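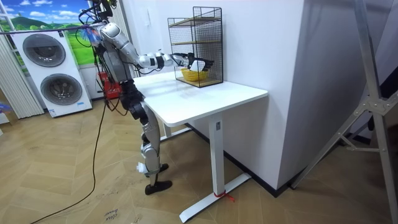 Every summer somebody tells me to buy a Bluetooth shower speaker, and every summer I ask the same thing. Waterproof to what, exactly? The box says one thing, the manual says another, and the warranty card says water damage isn't covered. Mine spent July on an open wire shelf like the black one on that desk, because any speaker I put inside a closed cabinet sounds like it's under a blanket.

The one I've been using is the Dernent. Four months in. The sound is fine for the news and bad for anything with a bass line. The rubber flap over the charging port is the whole waterproofing story, and it already doesn't sit flat.

Dernent's page says 60 hours of battery. At what volume? It doesn't say. At the volume you need to hear a podcast over running water I get about 5, and then a voice shouts LOW BATTERY at me every couple of minutes until I get out and turn it off.

Elaheh Sadeghi replied that her Bredeslow has lasted two years in the bathroom. Good for her. I asked where she keeps it and she said on the windowsill, with the window open, on the other side of the room from the shower. So it's a speaker that has lasted two years on a windowsill.

Also not convinced by "floats!" as a selling point. Floats which way up? The Bredeslow floats face down, according to Boris Omerović, who tried it in a pool and got to listen to a sort of humming lake.

A few people asking about the Orkosero with the suction cup. I had the old model. The cup held on glass and let go of tile, usually at night. Maybe the new cup is better. I'd want to see it on grout lines before I paid for it.

And please stop sending me the page with 1,000 five-star reviews. I read a couple of screens of them. Most were written the day the thing arrived, and half of those talk about the shipping.

What I'd like is one person who has used any of these in a real shower since January and still has a flap that closes. Model name and a photo of the port, please.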